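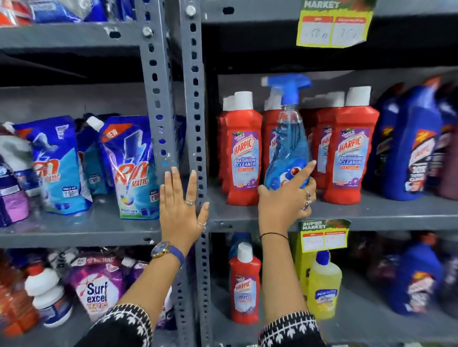
**Aisle & Warehouse Automation › Faults, Stops and Near Misses**

**Picker arm leaned on the shelving and kept leaning**

**slotted_angle**
We've had the Ellier mobile picker in the household aisles since October. It mostly behaved, in the way a teenager mostly behaves. Last week it went in for a trigger spray on the middle shelf, clipped the upright with its wrist and, instead of stopping, pushed. The motors got louder and the whole bay started walking backwards into the next aisle.

I hit the e-stop, the arm locked in position, and there it stayed, braced against the steel like it was waiting for a bus. Getting it off took 2 of us and the brake release key, which lives in a drawer in the office, naturally.

No one hurt. One bay off its feet, one bent shelf clip, a lot of glass cleaner on the floor. We're picking the cleaning aisle by hand until I'm satisfied, and I'm not easily satisfied at the moment.

Ran the log through the Luditel viewer. It shows the contact at the wrist and then nothing at all, as if the arm noticed and decided it was none of its business. Has anyone seen this on the same model?

**brakerelease**
Contact limit. Go look at it before you look at anything else. There was an update that put the limit back to the factory value and said so in the second-last line of the release notes, under a heading about menu colours.

**slotted_angle**
Looked. We commissioned it at 5. It now says 1,000.

**brakerelease**
Well, there's your teenager.

**Wysocka_maint**
I'm going to be the unpopular one here. A limit that changes itself is bad, sure. But why was your shelving free to walk? Ours is bolted to the floor and tied across the top. If an arm can shove a loaded bay into the next aisle then so can a pallet jack, or a kid climbing for the good biscuits.

**slotted_angle**
Fair about the bolts. Less fair as an explanation of why a machine sold as safe around people needs the furniture anchored so it doesn't hurt them. If that had been somebody's forearm between the wrist and the post I'd be writing a very different thread.

**Wysocka_maint**
Didn't say it was an explanation. I said you have two problems and you've only posted one.

**picklist_pete**
Also worth saying that slotted angle is a rotten thing to send a robot near. Ours at Wernudora used to see right through the holes in the uprights and plan a path as though the post was optional. We ended up marking every upright as a solid block in the map, a hand's width bigger all round. It's slower now. The shelves are happier. 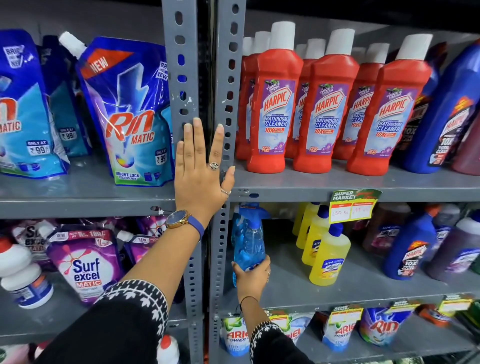 **newtogrippers**
Should the arm be powered off before you use the brake release?

**brakerelease**
Power it off first, every time, and have a second person holding the arm. Once the brakes let go the whole thing drops under its own weight, and it'll take your fingers along if they're on the shelf.

**newtogrippers**
Thanks. Our manual says "release brakes as appropriate", so I've been treating that as a philosophical question.

**slotted_angle**
Update for those following. I rang Ellier. The support person was polite and asked me to turn it off and on again, and I explained it had been off for four days and was under a tarp. They've since agreed the update resets the limit on units commissioned before it came out. The fix is to type your number back in and lock the page with the installer password. Nothing stops the next update doing the same, so we're also taking it off automatic updates.

**picklist_pete**
So the fix for the safety setting is a sticky note.

**slotted_angle**
A laminated one. We're professionals.

**Wysocka_maint**
Write the number on the cart as well, and make checking it part of start of shift. We do a push test too. Foam block against the post, slow move into it, and if it doesn't stop the cart stays parked. It isn't a proper force measurement and I wouldn't show it to an inspector, but it would have caught yours before the first pick.

**brakerelease**
I don't love the foam test. People pass it once and start trusting it. Get a real gauge, they aren't that dear.

**Wysocka_maint**
I'd sooner have a rough test done every day than a gauge sitting in a drawer next to the brake key.

**slotted_angle**
Ouch. The key now hangs on the cart, for what it's worth.

As for going back to hand picking, it's been a bit humbling. You reach in past the post for a bottle,
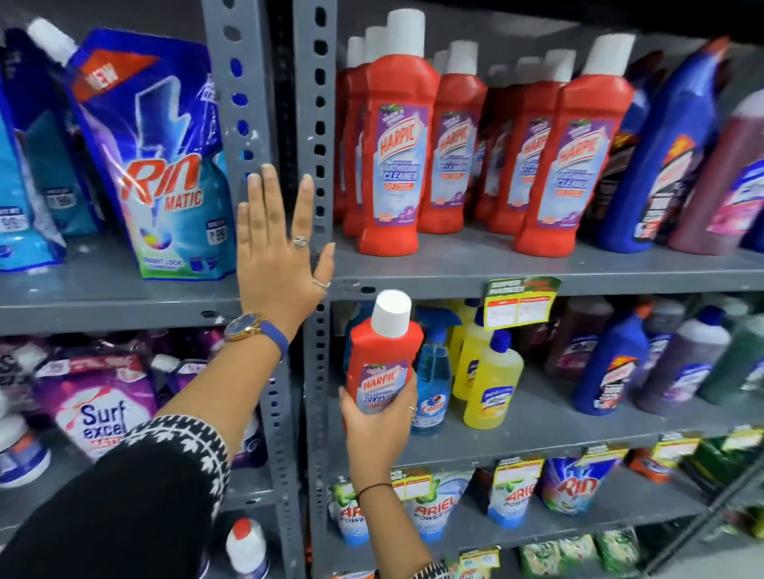
and if your other hand meets the upright you just know it's there. No limit to set, no release notes. The hard part for the arm was always the middle shelf, with a board above and everything packed in close, and I don't think I appreciated how little room we'd given it. I've asked whether we can start it again on the pouches only, with the uprights blocked out the way Pete does it.

Bolts are going in too. Happy now?

**Wysocka_maint**
Tied across the top?

**slotted_angle**
Ordered.

*Moderator note, February 2021: moved from General. If your unit's contact limit has also changed after an update, please post your commissioned value and the value you found in this thread and don't start a new one.*

**newtogrippers**
Checked ours. Limit's fine. Brake key is missing.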